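Reviewers wanted: home-release films, Lovusa

Lovusa is looking for 2 part-time reviewers to cover films on disc and digital from October. The work is freelance, done from home, and paid per review. We mention the pay early as so many adverts of this sort leave it out.

We have run a film site from Girkthorpe long enough to be wary of most things written about new releases. A good deal of it is the press release with the adjectives moved about. If a distributor says a sequel is "bigger than ever", we would like to know whether you thought so, and if you nodded off before the final act we would like to know that too. Readers are being asked to part with money for a disc. They deserve a straight answer on whether the extras are worth having or just the trailer and a few minutes of the cast being nice about each other.

You will watch a lot of middling films. Please think about that before applying. Everybody pictures themselves reviewing the one classic of the year, and most months there isn't one. There are thrillers with the same plot as last month's thriller, and there is a third follow-up to something that barely needed a first.

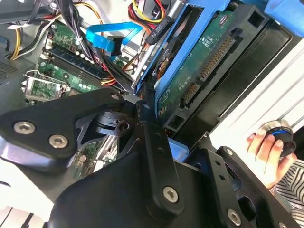 Inside a desktop computer case.

What we ask of you

Up to four reviews a month, each between 462 and 1000 words. The lower figure is fixed by our page layout and we do not bend it. You need your own disc player and a decent internet connection. Copy is due by 5pm on the day agreed, and if you are going to be late we would much sooner hear at noon than at ten past five.

What you get

£132 for each review we publish, paid monthly. You keep the discs. There are no set visits, premieres or lunches with directors, and we would be suspicious of any small site that promised you them.

Experience is welcome but we don't insist on it. Media degrees are fine, as are no degrees. We are less keen on the words "passionate" and "cinephile", which turn up in nearly every letter and tell us very little.

How to apply

Send one review of any film released to watch at home, no longer than 1000 words, and a short note saying which recent film you think was overpraised and why. Don't pick Uklow. We have had that argument in the office already and are tired of it.

Applications go to Freya Wainwright, reviews editor, through the contact form on the site. She reads all of them herself and replies either way by the end of the month.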